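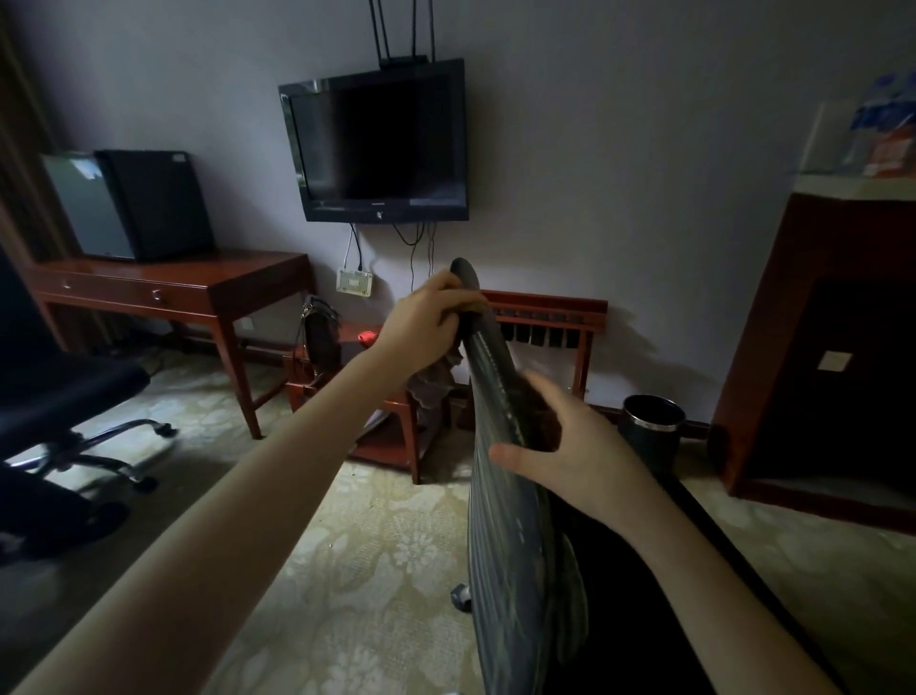 Home | Forums | Sleep & Brain | New posts

Torkville sleep study – anyone read it?

marlow_k
The Torkville group put out their paper on naps and word recall. They had 67 people learn a list of 400 words, and half of them napped for 20 minutes. The nappers did better the next morning. Worth a look if you sleep badly.

drift2000
67 is small. I'd wait for a repeat.

hhayashi
It's small, but they tested everyone twice. Hatsue Hayashi's talk on Thursday covered that part well. (No relation.)

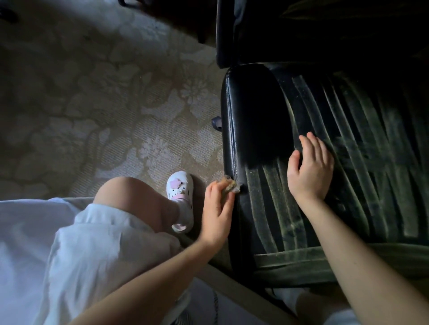
Dark green seat with a black leather bolster.

drift2000
Twice doesn't fix who signed up. People who nap anyway are going to look good in a nap study.

marlow_k
They asked about that. Regular naps were an exclusion – page two.

drift2000
Missed that. Still want the repeat.

14 shares | 3 comments

Comments
penny_w: Did they allow coffee?
oldtimer: No coffee after noon, I think.
penny_w: Thanks.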